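What the Second Pair Costs

When Menaka Rathnayake sat down in May to plan the equipment budget for Plilton, she did what most of us would do with a new kitchen. She priced the big, handsome thing first and left the small stuff for later. The big thing was a robot arm. The small stuff was everything needed to teach it a household chore, and by the end of the month her spreadsheet had 245 lines, very few of them about the arm.

"I had one line that said 'grippers,'" she told me over a long and very good lunch. "One line! Mwangi laughed at me, kindly."

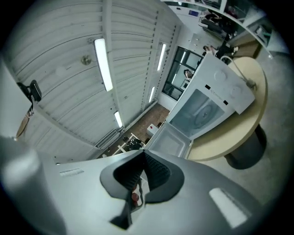

Mwangi Masanja keeps the purchasing list, and his advice to anybody starting out is to buy for the people before you buy for the machine. Hand-held grippers get used all day long, he says, so you want spare finger pads, spare screws and, if you can possibly stretch to it, a whole second pair. He sets aside up to 100 dollars a month for cables alone — I thought he was joking, and he was not.

Then come the props. A plain microwave with knobs is a fine first purchase, cheap and familiar, and the chores around it (door open, plate in, plate out) are ones everybody already knows how to do. Masanja likes to buy his appliances in 2 different makes, so that nobody's robot grows up thinking all doors swing alike.

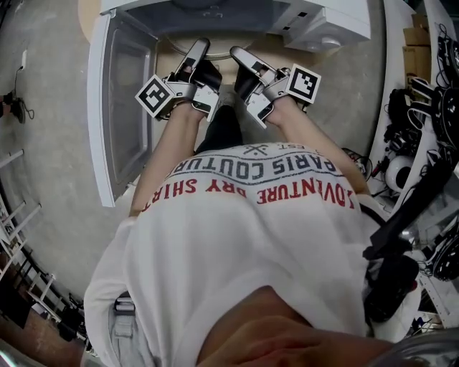

Both grippers at the open door of the microwave, with the glass turntable just beyond their tips.

The line Rathnayake wishes she had written first is floor space. Shelves, tables and room for elbows came to 595 dollars a month in her plan, and she had budgeted nothing at all. The arm, by the way, has been moved to next year, and she seems quite cheerful about it.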